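Right, small round tables. I have become a person with opinions on small round tables and you're all going to hear them.

Ours at Clusby was bought as a plant stand. White, round, 34 quid, and it never saw a plant! Within a day it had a tray on it, then a cup of bits, and that was that. Everything little lives there now.

The trick (if you can call it a trick) is to treat it like a bathroom shelf. Small things only. The minute someone parks a laptop on it you've lost it for good.

Also cotton buds. We got the Pirnow box of 600 and I thought that'd be silly, but we fly through them. They go in a clear cup with a lid, otherwise they get fluffy and sad.

Table then, and a few of the folded bits and pieces:

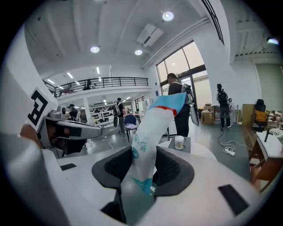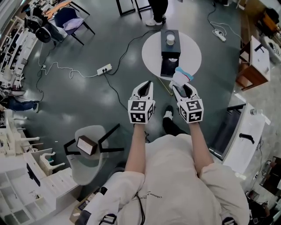 Had a question about this one: does a round table that small need weighing down so it doesn't tip?

Depends on the base. With a wide flat foot it'll be fine as it is, but if it wobbles when you lean a hand on it, put the heaviest thing in the middle and keep the edges clear.

Next job is the cables, because we've got power strips on the floor and I WILL go flying one of these days. Thinking of those stick-on channels, has anyone used them on a smooth floor? Do they peel?

Folding tip while I'm here: cloths in half, in half again, then stand them up in the cubby like files. You can pull one out and the rest stay put. Same for carrier bags, if you can be bothered. I can be bothered till roughly lunchtime.

Off to wipe the tray. Send me your tiny tables please, I want to see all of them!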